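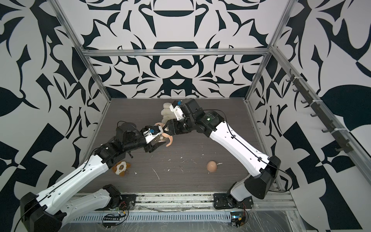 How to hang a big, loud patterned wallpaper without losing your mind

I've papered four rooms in our place now and the study nearly finished me off, so I'm writing this up while my shoulders still hurt. Small prints forgive you. Big ones with swirls and scrolls really don't, and if you're doing three walls of an alcove you'll have two corners to get around as well.

First job is the wall itself. Fill the dings, sand, wash it down with sugar soap and let it dry overnight. Then size it. I skipped sizing in the hallway back in March and spent a very long arvo pushing seams back down with a butter knife. My mate Liesl paints for a living and she still brings that up!

Next, find your middle. My back wall is 3000 mm wide, so I marked halfway at the top and dropped a plumb line from there (a fishing sinker on string is fine, no need for a laser).
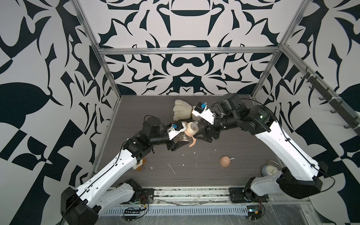
Where you put the first drop depends on the pattern. Hold a length up dry and look for the point where it mirrors itself. The black-and-white back wall in this photo has its big motifs matched up either side of a vertical centre line, and that's the look you're after: start in the middle and work out both ways. Your leftover slivers then land in the corners, and they'll be much the same width on each side. If I'd started from the left like the leaflet said, I'd have had half a scroll stranded on the right and noticed it every single day.

Cut your drops with 55 mm spare at the top and the same at the bottom, and check the repeat before every cut. Number them on the back in pencil with an arrow pointing up. Yes, I've hung one upside down. Paste the wall if it's a paste-the-wall paper, slap the drop up, slide it till the pattern meets at eye level, then brush from the centre out.

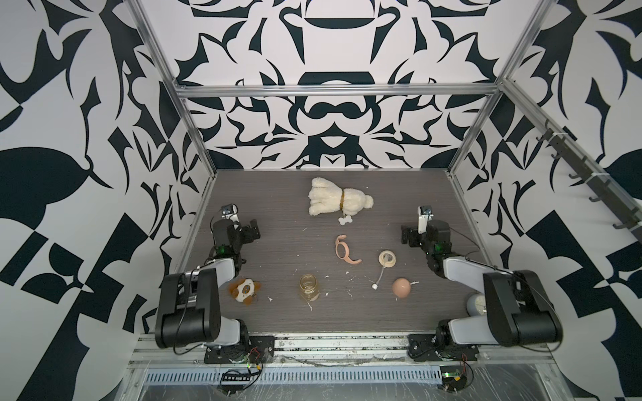
Mirrored motifs on the back wall, with bigger, swooping leaf shapes on the sides.

Corners! Never wrap a full sheet around one. Measure from your last edge into the corner at the top, middle and bottom, take the widest number and add 2 cm. Cut the drop lengthways to that, hang it, and press the extra round onto the next wall.

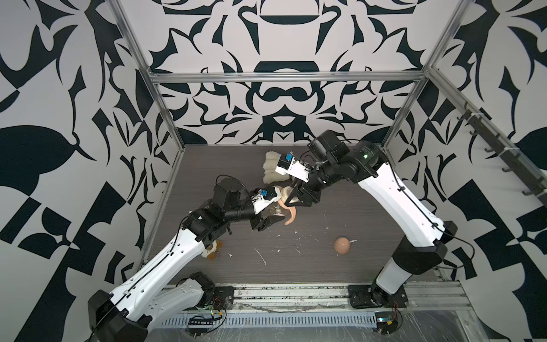

Then drop a fresh plumb line on that next wall and hang the offcut to it, overlapping the bit you turned. You'll lose a smidge of pattern in the overlap and I promise you'll stop seeing it by teatime. Trim with a new blade every couple of cuts, and wipe any paste off the face with a damp sponge before it dries shiny.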